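# Panela de fundo espesso Jusari, 26 cm

Panela alta com tampa, para sopas, caldos e cozidos de tacho. O corpo é em aço inox e o fundo difusor distribui o calor por igual, o que ajuda quando se coze frango inteiro ou se deixa um molho a apurar em lume brando. Serve em placas de gás, vitrocerâmica e indução.

- Diâmetro: 26 cm
- Duas pegas rebitadas
- Tampa de vidro com saída de vapor
- Vai ao forno sem tampa
- Referência: Rillov 129

Antes da primeira utilização, lave com água morna e detergente suave e seque bem. Não use palha de aço no interior – risca o polimento. 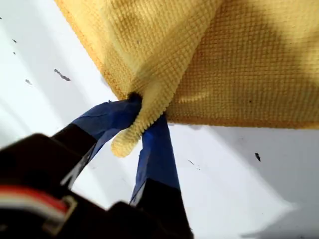
*Pano de microfibra amarelo, com textura de favos.*

Para manchas de calcário, ferva 300 ml de água com duas colheres de sopa de vinagre, deixe arrefecer e passe por água limpa. O sal deita-se só depois de a água levantar fervura.

A panela tem garantia de 2 anos contra defeitos de fabrico. As pegas e a tampa vendem-se também em separado – peça pela referência, ao balcão ou por correio, ao cuidado de Odette Marty.

Ficha revista em outubro de 2018.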